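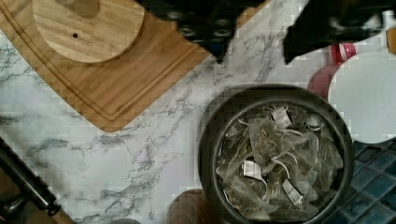 October 2026
By the Countertop Desk
14 comments

The Cultano grooved board is a large rectangular cutting board with rounded corners and a juice channel set in from the edge. Jevex sells it on its own or with a small round disc meant as a trivet or a lid. I bought the set in May and have used it daily, mostly for citrus, bread and roast chicken. It was washed by hand throughout and oiled with Brilla mineral oil every 4 weeks.

Groove. The channel runs parallel to the edge, and its job is to hold liquid until you can wipe it up. I poured in water from a measuring cup with the board level. It took 200 ml before the first spill, at a corner. A halved chicken stays well inside that. Crumbs are a different matter – bread dust packs into the channel and needs a stiff brush.

Stability. The board weighs 725 g less than the Nogueira it replaced, and on polished stone the difference is noticeable. Without a damp cloth underneath, it creeps under a heavy knife. With the cloth it stays put. There are no feet, so both faces can be used, but only one is grooved.

Surface. Knife marks appeared in the first week and have not deepened much. The grain has raised slightly near one end. A light pass with 200 grit paper took it down, and the next coat of oil evened out the color. Onion smell goes with salt and half a lemon. Beet juice does not go completely. 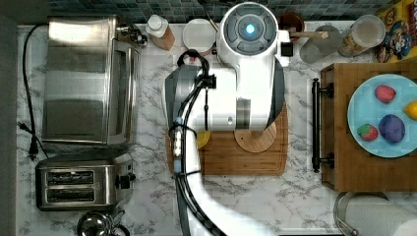 The board with the round disc on it, between the toasters and the serving tray.

The disc. I had low expectations and use it more than planned. It is a good size under a mug or a small pan, and it covers a bowl of dough well enough. It is also quick to stain, and wet tea bags are the worst offenders. Mine now stays on the board as a rest for the spoon.

Size. Measure first. On a counter that already holds a toaster oven, a toaster and a kettle, a board this large takes most of the remaining work area. Stored upright it needs a deep shelf, and it is too long for my sink, so rinsing is done one end at a time.

Recommended for carving and fruit. For bread alone, buy a flat board without a groove. The disc is worth having if the set is discounted.

Shares: 31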